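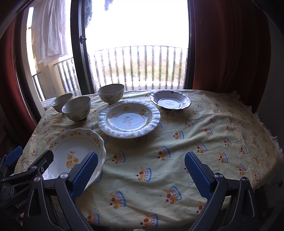
A reader in Randcombe wrote in to say that the first version of this section skipped the soaking step, and that her rice came out with a hard little dot in the middle of every grain. She was right and I felt terrible, so here's the whole section again, redone, with the soak put back where it belongs.

Section 4. Setting up your Haruna rice cooker and making the first pot

Last updated Jan 11, 2021

I'm writing this for the small Haruna, the one with the single dial and the clip-on lid. If you have the bigger one with the buttons, steps 1 through 5 are the same and then you should jump to Section 6.

Before you plug anything in

1. Take everything out of the box, including the stuff hiding under the inner pot. There's a cardboard ring down there that looks like part of the machine. I cooked on top of mine once and the kitchen smelled like a wet mailing box until the weekend.

2. Wash the inner pot, the inner lid, the paddle and the measuring cup in warm soapy water. Soft sponge only, please! The coating scratches if you so much as look at it with a scouring pad.

3. Wipe the heating plate with a dry cloth. Don't rinse it, don't spray it, and don't put the body of the cooker in the sink.

4. Dry the outside of the inner pot all the way, bottom too. Water trapped between the pot and the plate makes a crackling noise and leaves brown marks you'll never get off (ask me how I know).

5. Put the cooker on a flat counter with open space above it. The steam vent is at the back of the lid and it will happily peel the paint off the bottom of a cabinet.

CAUTION: Keep your face and hands away from the vent while the light is on. Steam burns hurt more than you'd think, and they hurt for days.

The water-only run

6. Pour in 500 ml of plain water, close the lid until it clicks, and turn the dial to Cook. Let it go for 11 minutes, then turn it off and unplug it.

7. Wait for it to cool, pour the water out, and dry the pot again. You may get a slight plastic smell on this run. If you still smell it the second time, stop and take the cooker back to the store.

The first real pot

8. Measure two level cups of short-grain rice with the cup that came in the box. It's smaller than a regular kitchen cup, so don't swap them — the lines inside the pot are drawn for the little one. I use Inden rice, mostly out of habit, and any short-grain will do.

9. Rinse the rice in a separate bowl. Swirl, pour off the cloudy water, do it again. Three or four rounds is plenty. It never runs perfectly clear and you can drive yourself nuts waiting.

10. Drain it well, tip it into the pot, and add cold water up to the line marked 2.

11. Now the soak! Leave it alone for 40 minutes with the lid shut and the power off. In February, when my kitchen is freezing, I give it a full hour.

12. Turn the dial to Cook. When it clicks over to Warm, leave the lid closed a while longer, long enough to set out the bowls and get everyone to wash their hands. Then open it and fold the rice gently from the bottom with the paddle.

NOTE: If you live up high, like the folks in Storkham who keep emailing me, add a couple of extra spoonfuls of water in step 10. Start small and write down what worked.

If something's off

Mushy rice: you probably didn't drain it well after rinsing. Use a strainer and let it sit over the sink for a bit.

Brown crust on the bottom: a thin gold layer is normal and in my house people fight over it. If it's dark and bitter, check for a grain of rice stuck on the heating plate.

Dial pops back to Warm right away: the pot isn't seated. Lift it out, set it back in, give it a little twist left and right, try again.

Bubbling over: too much rice. Don't go past the top line, even when company's coming. Make two pots.

The full parts list is on page 116, with the spare lid gaskets near the bottom. Timer settings are in Section 5.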